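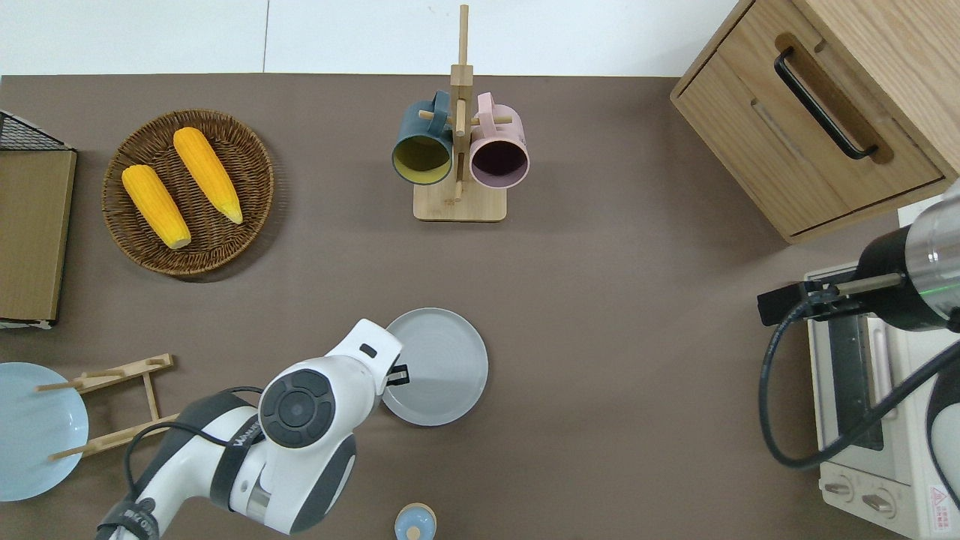 Hallo liebes Support-Team von Gelloden, ich melde mich noch einmal zu Ticket 581, Greifervergleich Jovura gegen Dlamini. Mit den kurzen Fingern am linken Arm kommen wir an den grauen Teller zwar gut heran, der Rand liegt aber so flach auf dem Tisch, dass wir beim Zufassen oft abrutschen.

Firmware ist auf beiden Armen dieselbe, Schließkraft steht auf Stufe 2.
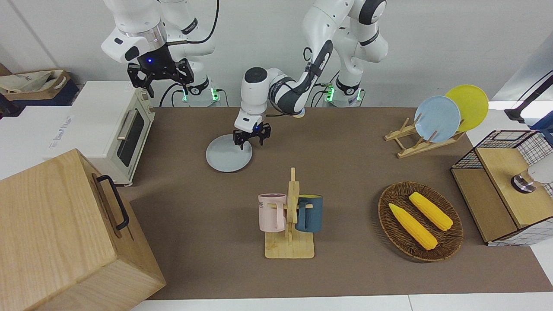 Den Anfahrwinkel habe ich heute steiler gestellt und die Kopfkamera neu kalibriert, das hat schon ein bisschen geholfen, vielen Dank für den Tipp! 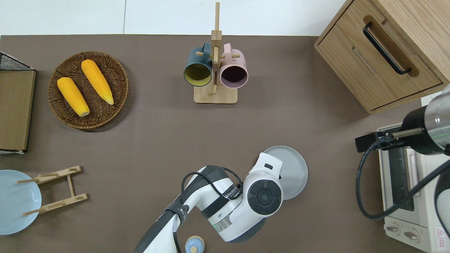
Offen bleibt der Fehler 377 im Zultcombe-Controller, der kommt meist beim Anheben. Soll ich euch das Log schicken, oder probiere ich erst die weicheren Fingerkuppen?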